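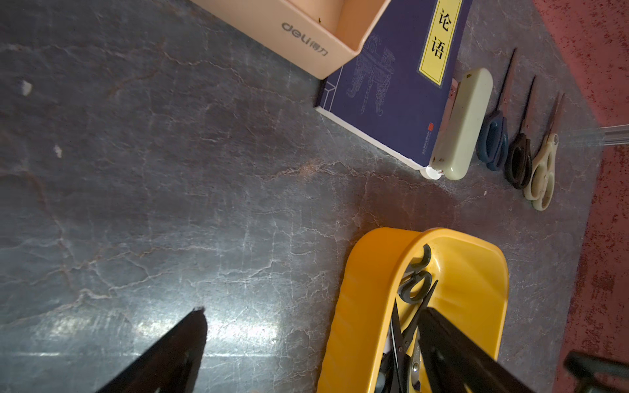
Volume 27, No. 3

Rocío Montecinos has repaired books for a living since she left her job at the city archive. Her shop, Jumanico, is on the second floor above a shoe store, and most of her work comes from families.

"Cookbooks and Bibles," she says. "After that, school yearbooks. People bring me whatever got handled the most."

She charges by the hour and turns down one job in three. A loose hinge she can fix in an afternoon. Mold is another matter, and she sends those books to Pascal Hinrichs, who has a freezer for it.

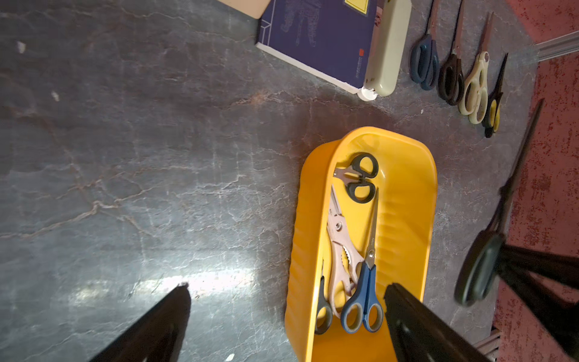
"The worst thing is tape," she says. "I had a hymnal of 300 pages in June and every one of them had been taped along the gutter. The glue goes brown and it eats into the paper — you end up taking it off an inch at a time."

She learned from Kiyoshi Nakajima, who made her sew blank books for 9 months before she was allowed near a customer's. She was annoyed at the time. Her own trainee, Najwa Sayegh, is now on month four.

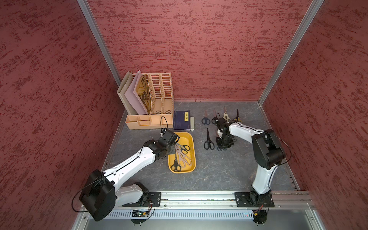 A folder, a magazine and a desk organizer.

Would she rebind a paperback? "If you want to pay for it, sure. I did a road atlas last winter. He still uses it."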